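Re: [dallthorpe-wagons] Roof rack whistle at highway speed
From: Sarla Rana
Date: 23 July 2019

Hi all,

Dixit wrote:

> Has anyone cured the whistle from the factory crossbars? Mine starts
> at 40 and by the time I'm on the interstate I can't hear the radio.
> I've tried tightening everything. Don't want to take the rack off,
> we use it for the kayak. Also, does the rear wiper arm off the older
> wagon fit ours?

Oh, I know that whistle! Mine drove me nuts for two summers. Tightening did nothing for me either (I think I made it worse). What finally worked was flipping the front bar end for end. There's a little lip on one edge, and if the last owner put it on backward it catches the wind just like blowing across a bottle. Look for the small arrow molded into the underside of the foot, it should point at the windshield.
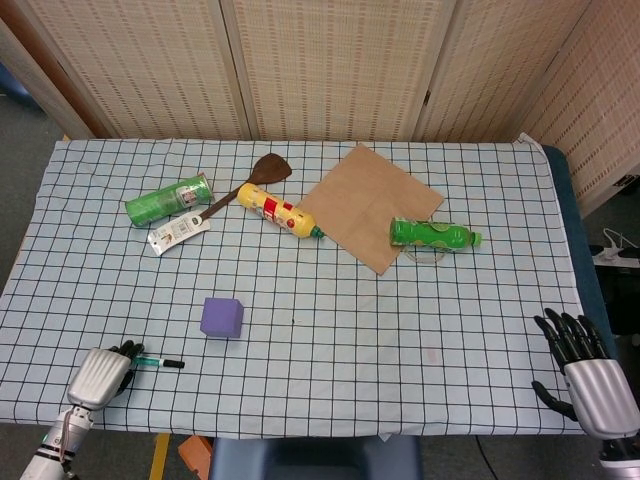

If the arrow is already pointing the right way, check the rubber strip that sits in the slot on top. Mine had shrunk and left a gap at the driver's side, so I bought a new strip from Rernarow and cut it a hair long, then pushed it in with a bit of dish soap. Wrapping a bungee around the bar in a loose spiral also works, and it's free, but it looks awful and my husband won't be seen in it :)

I drove up to Siststead and back last weekend, 236 miles, with the kayak on going up and bare bars coming home. A little hum with the windows down, and that's it. So nice to hear the radio again!

On the wiper arm, I'm pretty sure the splines are different, but I've only held the two side by side, never tried to mount one. Somebody with the older wagon please correct me. The blade itself swaps over fine.

The rack bolts on mine take a 10 mm socket, by the way, and go easy, they strip if you look at them wrong.

Sarla
silver wagon, still on the original clutch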